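4.2 Fitting the door threshold strip

The Tumetti strip covers the join between a carpet and a hard floor. It is supplied in one length and must be cut to suit the doorway. Read section 4.1 before starting if the floor is laid over underfloor heating.

1. Measure the opening between the door stops, at floor level. Do not rely on the width at the top of the frame.

2. Mark the base plate and cut it with a fine hacksaw. Deduct 2 mm for clearance.

3. File the cut end smooth and check that the plate lies flat.

CAUTION: Check for pipes and cables under the doorway before drilling.

4. Trim the carpet so that it ends at the ridge of the base plate. Cut from the back with a sharp knife — scissors leave an uneven edge. 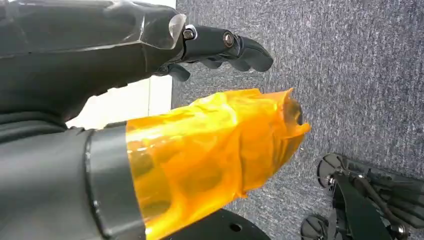
5. Drill through the pre-punched holes and fix the plate with the screws supplied. On concrete, use wall plugs. Screw heads must sit below the surface of the plate.

6. Press the carpet on to the gripping teeth, working from the middle outwards.

7. Place the cover strip over the plate and tap it down with a rubber mallet. Protect the finish with a scrap of cloth.

Note: For openings wider than 2000 mm, join two strips with connector 1722. Keep the joint away from the middle of the doorway, where wear is heaviest.

8. Close the door slowly and check that it clears the strip. If it rubs, remove the door and plane the lower edge — see section 4.4.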